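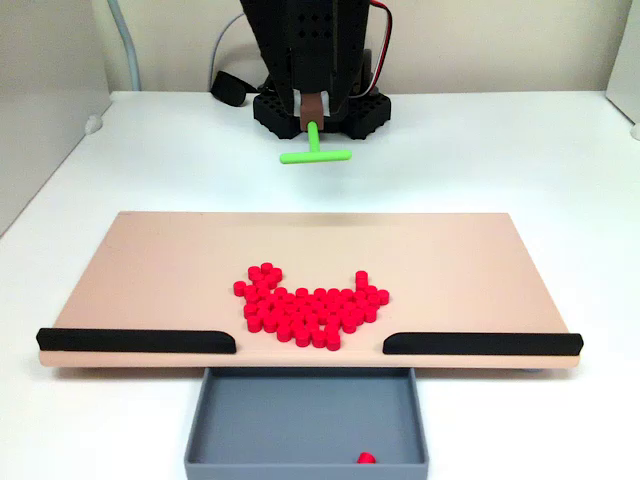

**Writing for the Family, Session 4: The Death Notice and the Eulogy**

Handout for the evening group. Bring it back next time, preferably without coffee on it.

Last session we covered who signs off on the text. Now we write it. Most of you will do this job once or twice in your lives, on no sleep, with a cousin reading over your shoulder.

## The notice

A newspaper notice is sold by length, and the family finds this out after they have written the long one. Start with the facts that get people to the right building:

- full name, and the name everyone used
- town, and age if the family wants it given
- place and time of the service
- where to send flowers, or the request not to

Our practice text is for Vojtěch Murín, retired piano tuner, of Plaltard. His son Bořivoj handed in a first draft of 400 words. The word "beloved" appears in it more often than Vojtěch does. Read it through (sheet A) and cross out whatever could be said of any man who ever owned a cardigan.

What survives is good. He tuned the piano at the Natano dance hall every August and refused to be paid for it, then complained all winter that they hadn't paid him. Keep that. A reader who knew him will laugh, and one who didn't will wish they had.

**Exercise 1.** Cut the Murín draft to 100 words. The service details don't count toward the total. You may keep one adjective of affection. Choose carefully.

## The survivors list

More families have fallen out over this paragraph than over the silver. Go by generation, oldest ties first, and have two people check the spelling. Ask about former spouses before you write, and ask someone calm.

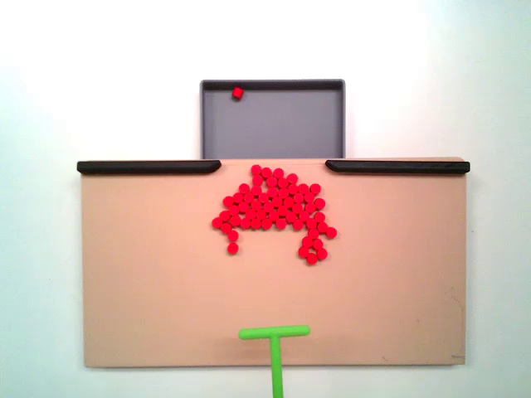 Stepchildren go in with the children unless the family tells you otherwise, and if they do tell you otherwise, get it from more than one of them. "Special friend" has come to mean so many things that it now means none of them. Use the person's name.

Pets are allowed. Put them last, whatever the pet's actual standing in the household.

## The eulogy

Heledd Landeg's eulogy for her aunt (sheet B) runs to 1055 words, and I wouldn't go much longer. Notice where she starts: in the aunt's car, lost, on the way to Plesach, with the aunt insisting the road had been moved. We get her birthplace a full page later, and by then we care.

Things to mark on your copy:

1. The place where Heledd lets the aunt be annoying.
2. The one sentence about the illness. It is short.
3. The line she told us she couldn't read aloud, and gave to Peter Jurčo to read for her.

Print your text large. Number the pages. Read it to a wall first, then to a person, and cut the joke that needed explaining to either one.

**Exercise 2.** Write the opening paragraph of a eulogy for someone you found difficult. No lying, no settling of scores.

## For next time

Jarmila Hubáček will bring the thank-you cards from the Ševčík family, with permission. Exercise 1 is due then. Exercise 2 stays in your notebook unless you feel brave.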